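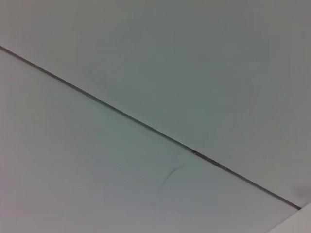 I've been asked a few times now how we write house rules for our robot tables at Vavano, so I'm going to ramble through it in a thread. Get yourself a coffee, friends.

First rule, and the one I'd fight for: read the table before you power anything up. Our current rulebook has 39 lines in it (it used to have 153, bless us) and that one has been on top since June.

Reading the table means running your palm slowly along every joint between the panels. If a fingernail catches, write it down. Hilkka Suominen taught me to do it with my eyes closed, and I still do!

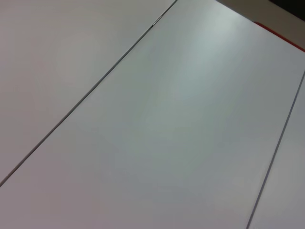 Two seams and a small notch. Notches go in the log too.

Second rule: nothing gets set down across a seam. A thin part can tip there, and then you spend your whole afternoon blaming the software. Bülent Dağdelen wanted a safety margin in the rule, so we settled on 40 mm either side, and I've come to love it.

Third rule, glare. Shiny patches move when somebody opens a blind or switches a lamp on, so whoever changes the light tells the person at the controls, out loud, before the next run. A message in the chat doesn't count, sorry.

Fourth rule: one item per container while a new person is learning. I know it feels slow. Fidelina Inga did almost 200 practice picks that way before moving on to mixed bins, and she's now the calmest operator we have.
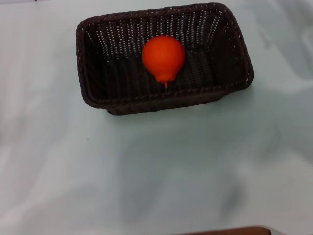
One basket, one orange pear shape, plenty of clear table.

Fifth, and then I'll let you go: anyone can call a stop, and the first thing we say back is thank you. Questions come after. It took us a while to get good at this and I'm so proud of the crew for it.

The next revision goes up on the wall on 1st December. If your shop has a rule for worn panel edges, please send it over, ours is two vague sentences and Xolani Mthembu has been after me to fix it.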